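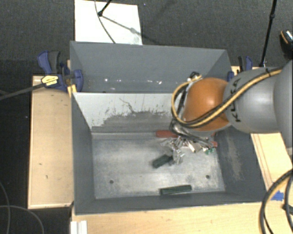
*big gray bin, green blocks up front, the red one parked against the divider*

OK so a few of you asked about the bin after my last post, so have a little thread on bins, blocks and why I care about the bottoms of things. January 2019 is apparently the month I become a storage person.

---

First thing: sloped walls! I was so suspicious of these. You lose floor space compared to a straight-sided bin, and my whole brain says a smaller bottom is a worse bottom. But small stuff ends up toward the middle where you can get at it. With my old straight one I was always digging things out of the corners with a ruler.

---

The divider is my favorite part. Narrow section in the back, big section in front. I'd give the front to whatever gets used daily and the back to the stuff you only want now and then. Mine at home is split right down the middle and I hate it, because half is never the right size for anything.

---

Zawadi Kirui asked if the metal bottom is noisy. Can't speak for every bin, but mine at home is metal on the bottom too and YES. Drop a block in from any height and the neighbors know. I tried lining it with a piece of felt and that was lovely for 9 days and then it was just a dust sheet with edges that curled up.

---

Also metal scuffs. Look at all those cloudy streaks in the picture. I kind of like it? It looks like a baking sheet that's had a good life. Mine got its first long scratch in October and I was upset for an evening, and then I stopped seeing it.

---

(If scuffs bother you, Inmaculada Bravo swears by a soft cloth and a tiny bit of dish soap, dried right away. I've done it. The dull patches stayed dull but everything felt nicer to touch.)

---

Small thing I noticed looking at the picture again -- there are two little round holes in the bottom, one toward each side. Fine for blocks. I would not put beads in there. I would not put anything in there that I'd cry about, like the tiny screws from the Arkel shelf, which I'm still missing 2 of.

---

On color: dark green in a gray bin is a tough combo when you're looking for something in a hurry. Red is so much easier, my eye goes right to it even with part of it hidden. If I were buying blocks again I'd get brighter ones. My Parura set is 152 pieces of very tasteful muted colors and I regret every tasteful one of them.

---

Someone wanted to know how full is too full. My rule is one layer, so I can still see patches of the bottom. Once they start stacking up I'm back to stirring with my hand like it's soup, and the piece I want is always underneath.

---

Gediminas Mägi says that's a waste of a big bin. Gediminas keeps everything he owns in 10 identical shoeboxes with no labels, so I'm going to let that one go.

---

Next up is lids, if I can find the ones I bought. Send me your divider setups in the meantime, I want to see uneven ones especially!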